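Spent most of Sunday sorting out the moulded plastic parts that have been piling up in the upstairs room. A few of you asked how I check them before they go to Susten, so a short thread.

First thing – steel tables. We had wooden benches until March and they marked the parts every time one was dragged across. Yaqin Dong found the steel ones second-hand from a catering place in Skandville. They wipe clean in seconds.

The drawback is glare. A shiny top throws light up at you and you can miss a scratch completely. I turn the part a bit at a time and look along it instead of straight down.

The long panels are the awkward ones. They won't sit flat because of the rounded end, so I lay them at an angle across the table and let them rest how they want to. Forcing them square just makes them rock.

Textured surfaces hide a lot. On the patches of raised dots I use my fingertips more than my eyes. A flattened dot feels like a gap. Zhuoran Xiong does the same with his eyes shut, and he's quicker than me.

Then the recesses. Dust and bits of packing collect along the edges of any slot. Soft brush first, dry cloth after. No sprays, they leave a bloom on dark plastic that takes ages to shift.

Read the embossed code while you're in there and write it on the sheet straight away. I once left it till the end of a batch and had to get all 8 back out of the boxes.

Boxes: plain cardboard, one part in each, tissue at both ends. Tekholm sent us bubble wrap to try but it left a pattern on two of the panels in warm weather, so we've gone back to tissue.

Someone asked about the carpet. It came with the room. It's fine – if you drop something it usually survives, and it's a lot kinder on the feet than the concrete downstairs. It does need hoovering more often than you'd think.

Still to do: clips for the cables so they run along the wall, and a proper rack for flat panels. Haiyan Bai has measured up for the rack and reckons it'll fit behind the second table with room to walk past.

Total checked since we moved up here is 507, which is over double what I'd expected by now. Seven went back for marks. Back on it tomorrow, and I'll post the rack when it's in.
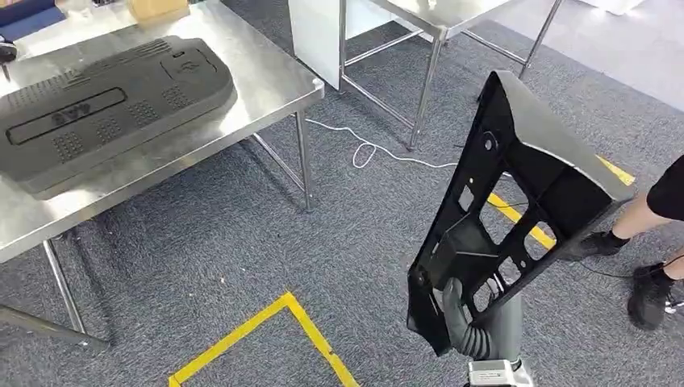
One of the long panels on the steel table, code 4A5 in the slot.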